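Stotberg divider boxes: a review after one June of using them for everything

I bought these for wine glasses. Let's get that out of the way! We were moving my sister out of her apartment, she had way too many glasses, and I ordered a pack of 6 Stotberg cardboard divider boxes at some ridiculous hour of the morning. Four of them did the glasses. The other two sat by my desk for a week and then slowly, sneakily, took over my whole wiring life.

Some background. I help put together little wiring harnesses for a small outfit called Durrani (model railroad signals, mostly, and some lighting kits), and before the boxes everything lived in zip bags. If you've ever tried to get one bundle of thin wire out of a bag of 31 bundles of thin wire, you know how that goes. You pull one and you get the whole family. Plus the connectors snag on absolutely everything, including sweaters.

So, the box. It's an open top with a grid of compartments, and the idea couldn't be plainer: one harness, one hole. You drop it in, you move on. I can look down and see which slots are still waiting, and when I hand a full box over to the next bench I don't have to write a note explaining what's in it.

Things I like: they weigh next to nothing, they stack okay when they aren't overfilled, and I paid 12 bucks for the pack. I had been eyeing the Primis plastic trays, which look gorgeous, but they cost a lot more and the dividers are fixed at a size that's too shallow for me.

Things I don't like so much. The top edges are rough, and a loose loop will catch on them if you're in a hurry. The partitions are thin, so if you cram a fat bundle in one side the neighbor gets squeezed. And springy wire does not want to stay down! Mine creeps up and over into the next compartment unless I give it a twist tie first. Shahzad Bhutto, who packs with me, folds the connector end under before he drops it in, and his boxes do look nicer than mine (annoying).

I would also keep them off a damp floor. One of mine spent a night in the garage in Rutemcombe after a storm and the bottom went soft, so that one is now for holding potatoes.

Would I buy them again? Already did, a second pack, same size. Four stars. I'd give the fifth if they came with lids. 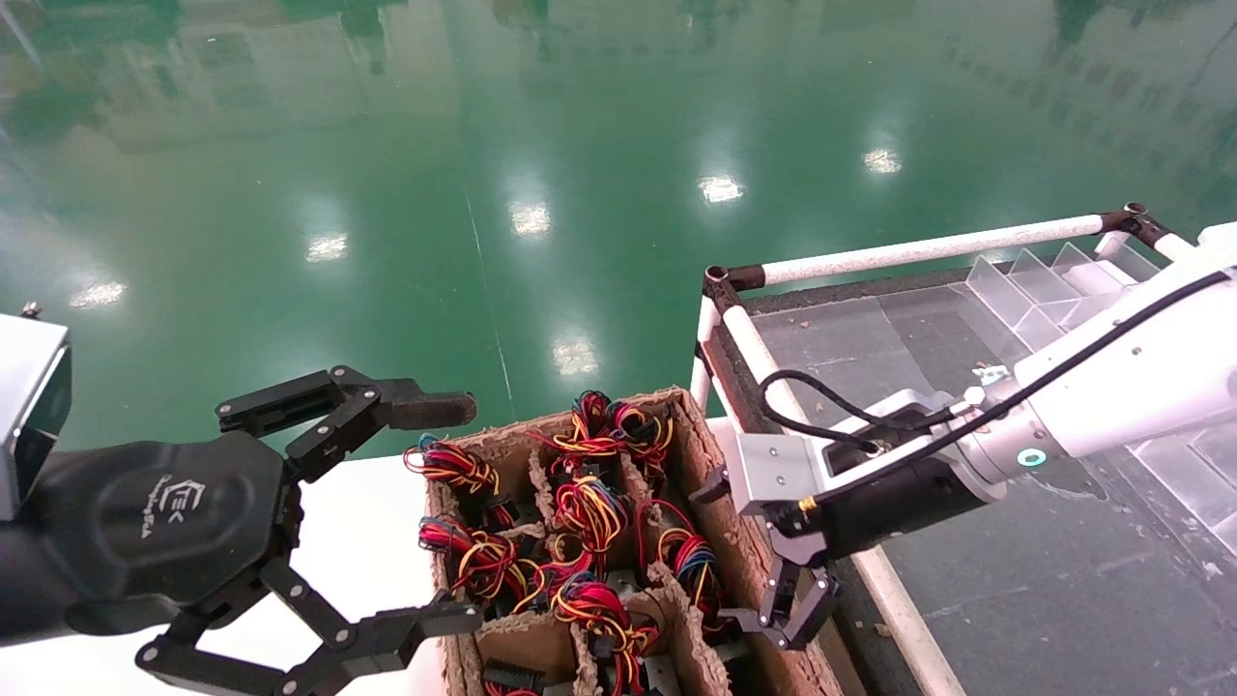 Red, yellow, blue and black wire, bundled up in the dividers.

Related reviews
Twist ties or hook-and-loop straps for thin wire?
Primis shallow parts tray, first look
Label makers under 30 dollars
The best box for moving wine glasses

We use cookies to remember your settings and count visits. By continuing to browse you accept our cookie policy.
Accept | Manage settings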